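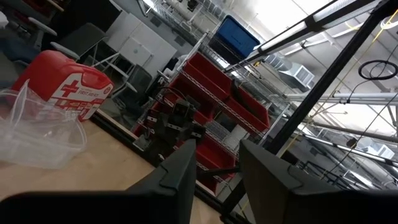 Tarngate Separation Oral History – progress report no. 2
To: Husico Community Fund, grants desk
From: Telma Ojeda, project lead
Period covered: January through April

Sorry this is a few days over. Notes under each of your headings, in your order, except I put money last because the bank statement came in while I was typing.

Where we are

Interviews: 29 recorded out of the 30 we promised. The last one is Mr. Yáñez, who sat on the first town council and has rescheduled twice. He wants to do it at home with his daughter present. Fine by us.

Transcripts: 21 done and checked, 8 still to go. The 8 are the long ones, naturally. Two are partly in Spanish and need a different transcriber. Clara is doing those evenings and I would like to pay her properly for it, see budget.

Reading room display: text drafted, not approved. More on this below.

School packet: first half written. Second half is an outline and a lot of good intentions.

What we are hearing

When we applied I wrote that the project would record "how Tarngate became its own town." Most people here know the short version. County wouldn't fix the water, mill families got up a petition, vote was held, we won, parade. That is what is on the plaque and what gets read out every anniversary.

The interviews don't line up with it very well. A good number of the people we talked to did not want to leave the county at all. Several voted yes only after the county closed the north side clinic, and say they felt pushed out. One woman (interview 14, has asked for no name) told us her father cried when the result was read and it wasn't from happiness. Her brother remembers the same night as the best of his life. Same kitchen, same radio. We have both on tape and will keep them next to each other in the archive.

Also the petition. Plaque says 3,000 signatures. The petition books in the town clerk's storage have a lot of pages missing and we can't confirm that number from what survives. It may well be right. The newspaper printed it, and the newspaper may have gotten it from the organizers. For now the display text says "the organizers reported 3,000 signatures." There was some unhappiness over that wording at the April meeting. I'd like to keep it.

Third thing, which I didn't expect to take up so much tape: the years right after. No tax base, one police car, council meeting in the back of the feed store. People who are lukewarm on the vote itself get very proud talking about this part. Who dug what ditch. Who drove the ambulance unpaid. There's more real affection for the town in those stories than in any of the parade ones, and I want the school packet to lean that way. It was supposed to be one page out of twelve. Now planned as four.

Gaps

We are short on people from the farm road side, who were drawn out of the town boundary at the last minute and stayed with the county. They have opinions. So far three interviews. They were never in the original 30 because the original list came from the anniversary mailing list, and of course they aren't on it. My mistake in the application, should of seen it. Proposing four extra interviews there in the next period, short ones, no extra money needed if the transcription line holds.

Also short on anyone who worked for the county at the time. Two letters sent, one polite no, one no answer. Will try by phone.

Reading room display

Library has given us the long wall by the periodicals through the fall. Six panels. Order at present:

1. Before – the county years
2. The water and the clinic
3. The petition
4. The vote
5. First winter
6. Who was left out

Panel 6 is the one being argued over. The mayor's office asked whether it could be "folded into" panel 4. I said I'd think about it and have thought about it and no. The farm road families live two miles away and they use this library. I've offered the mayor's office a look at the full text before printing, which they accepted, and I think that will mostly settle it. If they write to you directly, please forward it to me so I'm not answering secondhand.

Listening station: the headphones are here, the player is not. The supplier says May. Backup is a tablet on a stand.

Permissions

All 29 have signed release forms on file. Four restricted to on-site listening only, two closed for ten years, one wants his name changed throughout. The closed ones still get transcribed and then sealed at the library. Your program officer asked last time whether we push people to open them up. We don't. We ask once, at signing, and leave it.

Problems

Lost one recording. Bad card, interview 9, the first forty minutes. She was very good about it and we did it over the following week, but second tellings are flatter and this one is. We now copy everything before leaving the building. Should have been doing that from day one.

The scanner at the clerk's office is only available mornings, before 11, so the petition book scanning is crawling. On page 140 or so of a bit over four hundred. Not a deliverable in your agreement but the display needs at least the opening pages.

I lost most of February to flu. The schedule shows it.

Money

Inside budget overall. Travel underspent (people mostly came to us). Transcription will run over if Clara is paid at the same rate as the outside service, and she should be. Requesting to move the unused travel money over to transcription. No change to the total. Need a yes in writing before I can do it, the library's bookkeeper won't accept an email from me saying you said so. One line on letterhead is enough.

Printing quote for the panels recieved, one only, from the shop that does the town newsletter. Getting a second.

Next period

Mr. Yáñez, in whatever chair he likes. Four farm road interviews. Finish the 8 transcripts. Panel text to the mayor's office and then to you. School packet second half – draft to two eighth grade teachers before classes let out, otherwise we wait until September for comments.

Sample transcripts (interviews 3, 11 and 22, all open) are coming in a separate mailing. The spreadsheet is attached, ignore the tab called OLD.

T. Ojeda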